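The word "declutter" makes Sointu Partanen wince. She has run a home organizing business out of Rikside for nine years, and she would like it known that she didn't pick the term and doesn't use it on her invoices.

"It sounds like a medical procedure," she says. "People hear it and think they'll come out the other end a different person."

I should say up front that I came to this interview with doubts. I have bought the matching bins. I have folded the shirts into little upright packets, and within a month they were a heap again. So when Partanen told me over coffee that most people could get by with half of what's in their kitchen drawers, I asked her how she could possibly know that.

"I can't," she said. "I know what I've seen in other people's drawers."

Fair enough. But the industry she works in likes to speak in bigger numbers than that. A course I looked at from an outfit called Zorkwood costs $1,370 and promises a "lasting reset" in 10 sessions. I asked Partanen what she made of it.

"I'd want to see the houses a year later," she said. "They show you the pantry on the day it's finished. Anybody's pantry looks good on the day it's finished."

Does she show her own clients' houses a year later? There was a pause here. She goes back to some of them, she said, usually the ones who call. The ones who don't call might be doing fine, or they might be too embarrassed to pick up the phone. She has no way of telling which. 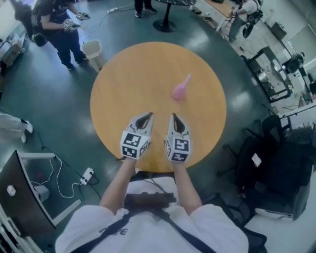
Pilar Vergara

Her method, as far as she has one, starts with small things. Clients want to begin with the garage, and she makes them begin with a single drawer, the one with the dead batteries and the soy sauce packets. Everything comes out onto a table. Then each thing gets a place or it gets a bag.

I said this was pretty much what every magazine has told me since I was in college.

"Yes," she said. "There isn't a secret. If there was a secret I'd charge more."

What she does charge for, she says, is sitting there. Most of her clients know perfectly well that they don't need three can openers. They want another adult in the room while they get rid of two of them. I find this easier to believe than anything in the Zorkwood brochure, though I'm still not sure it's worth paying for when you could ask a sister.

"Have you asked your sister?" Partanen said.

I have not.

We argued longest over storage products. She used to recommend a line of stacking boxes from Koivisto and has stopped. "People bought the boxes first and then went looking for things to put in them. I had one client with 7 empty ones in a closet she couldn't close." These days she tells people to use shoeboxes until December and then see if they still care.

And do they?

"Some do. Some have quit by then – I'd be lying if I told you otherwise."

She didn't try to sell me a visit. I went home and opened the drawer by the stove, looked at it for a while, and shut it again.

Recent stories
Is a Chest Freezer Worth the Floor Space?
The Gutetti Street Swap Meet Gets a Second Season
Why Your Closet Smells Like That
What Movers Wish You'd Label

We use cookies to remember your settings and see which pages get read. By staying on this site you agree to our cookie policy. Accept | Manage settings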